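Week 5: Does airflow dry anything?

Textbooks love this claim. Be suspicious of it.
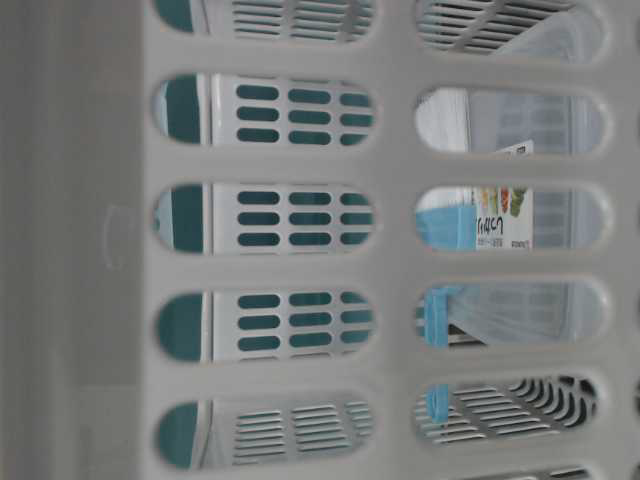
What the 1793 pamphlet says

It promises dry linen "by vents alone." No temperatures, no humidity, no trials. Yevdokiia Kuzmenko reread it and found one anecdote.
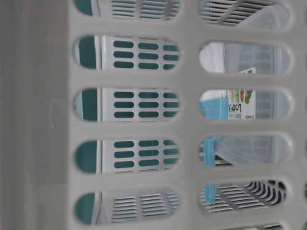

Evaporation depends on the air next to the cloth. Slots in a basket wall prove little if a second perforated wall sits right behind them. Ask what was measured before you believe the vents.

Contact: Jirnby course office | Back to top
Shares 69 | Comments 5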